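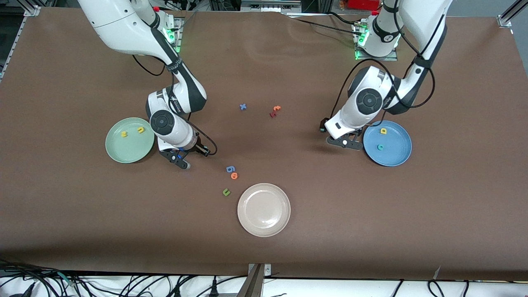

Wojciech Kozłowski
Instructor, Clirkwood Shared Workshop

Handout 6: Two-arm sorting cell, teleoperation and recording

Read this before the Saturday session. It assumes both arms are mounted and addressed as in Handout 5.

1. Naming
Left and right are always the robot's own. From the operator's side of the table they are reversed: the robot's right arm stands beside the pale green plate and its left arm beside the blue one. Use the same names in the config file. Last term two groups swapped them and had to discard their recordings.

2. Power-up
Connect the arms one at a time. Wait for the green light on each base before starting the control script. If a base stays dark, reseat the connector at the base first, then check the supply.

3. Cables
The wrist cable needs a free loop long enough for full wrist rotation. Run each joint to both limits by hand with the torque off. If the cable pulls tight at either limit, add slack at the elbow tie. Do not tie it to the gripper.

4. Task
Foam letters start loose on the table and are placed on plates. The right arm serves the green plate, the left arm the blue one. The cream plate is shared; only one arm may enter its area at a time. Foam compresses, so set the grip limit low and raise it in small steps.

5. Recording
Each group records 200 episodes. Move the letters between episodes, and vary rotation as well as position. Log failed grasps; do not delete them.

Wiring diagrams are in the Stetsiuk folder. Questions on the control script go to Ustyna Shevchuk.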